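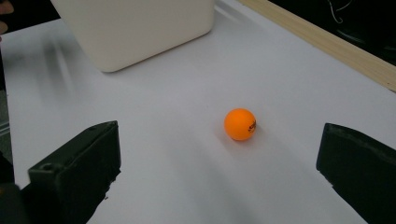 Kanokwan Duangkaew wants to know why the rules have to say when a take starts. Can't people just start? She left that under my last post and I typed half an answer on my phone and lost it, so it gets a whole post. Quick one, I have to be out the door soon.

Short answer, no, they can't. Longer answer, I used to think so too. In April we ran hand-held gripper takes at Kudville with no written start at all. Everyone picked up the gripper when they felt ready. Some people recorded from the moment they touched the handle, some waited till they were already moving. Then someone at Phromma tried to line the takes up and sent back 300 of them. Fair enough. I would have sent them back too.

So the start rule now. Gripper open. Object in front of you, outside the fingers. Hold still, then go. You say "go" out loud even if you're alone, which feels dumb for the first hour and then you stop noticing. If the fingers are already half closed it isn't a start, do it over.

Other things on the sheet, in no order, I'm copying from my own handwriting:

Clear the table before each task. Clear means only what the task calls for. No cups, no phones, no tape roll you plan to use in a minute. What sits past the table on a shelf is not part of this rule, we argued that one to death and I'm not reopening it.

Open wide every time. People get lazy and open just enough for the thing they know is coming. With a small ball that means a tiny gap, and then the next person opens all the way and you have 2 kinds of grasp in one set with no note saying so.

Don't fix a bad grasp with your other hand. Ever. If it rolls, it rolls, keep going or end the take. The old draft said "may be corrected if minor" and that one word, minor, cost us more emails then anything else on the page.

Log drops. A drop is not a failure, a drop you didn't write down is.
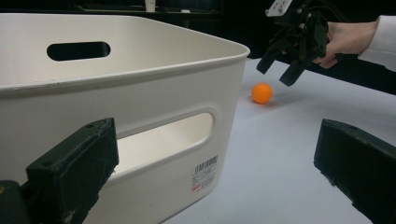

Ball next to the bin, one gripper up above it.

Two-gripper work needed its own section and it took 4 drafts. The first draft was written by somebody (me) who had only ever done it with one person and a table to themself. The question is always who goes first. Dastden's way was to let the left side lead no matter what, and I get the appeal — no talking, no thinking, you always know. But with something small and off to one side you end up with the left hand reaching all the way across the right one for no reason. So ours says the nearer gripper leads, and the other one stays back till the lead has either closed or given up. If you can't tell which is nearer, left leads. That's where Dastden's rule survived, as the tie breaker. I think they were happy enough with that.

Also in that section: hover height. I wanted a number. I didn't get a number. What we have is "high enough to see the object under the fingertips" and I still don't love it, two people can read that sentence two ways. If anybody has a better wording please put it in the comments, I mean it.

Sleeves. Push them up or wear something snug. Loose cuffs get into view and, worse, they drag. I put this in as a should. Kudville wanted a must. It's a should.

And wipe the fingers. Dust on the tips changes the grip, maybe not a lot, but you won't know when it began to matter. Once at the start of the session, once after the break. We log the wipe too, it's one checkbox in Zolell, takes no time.
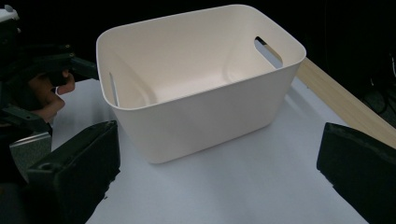
Naming is the part of the rules that people skip, and it's the part I'd keep if I had to throw out the rest. Task notes go bad because everybody has their own word for things. Tub, box, bucket, bin. Side, end, wall. So there's a word list on the back of the sheet and you use those words or you don't submit. For a container like our white one the list says rim for the rolled edge on top, handle opening for the long oval hole under it, and end for the short walls where the handle openings are. Long walls are front and back as seen by whoever wears the lead role that day. Somebody had been writing "lip" for the rim and "slot" for the opening, and somebody else wrote "lip" for the opening, and you can guess how that merge went. I went through 731 notes by hand changing words. Never agian.

Kanokwan, your second question, whether a new person should read the whole thing before they touch anything. I'd say no. Read the start rule and the drop rule, do some practice takes, then read the rest. It makes more sense once you've messed up a little. Then they sign the bottom, and the date goes on, and the version they read goes on, which the old form didn't even have a line for.

Current version is 2020-09-15. If your copy has "may be corrected if minor" on it anywhere, it's old, toss it.

Still open: what to do when the two people disagree about whether a take counts. Right now we keep it and flag it. I'll write about flags next time, there's a lot of them.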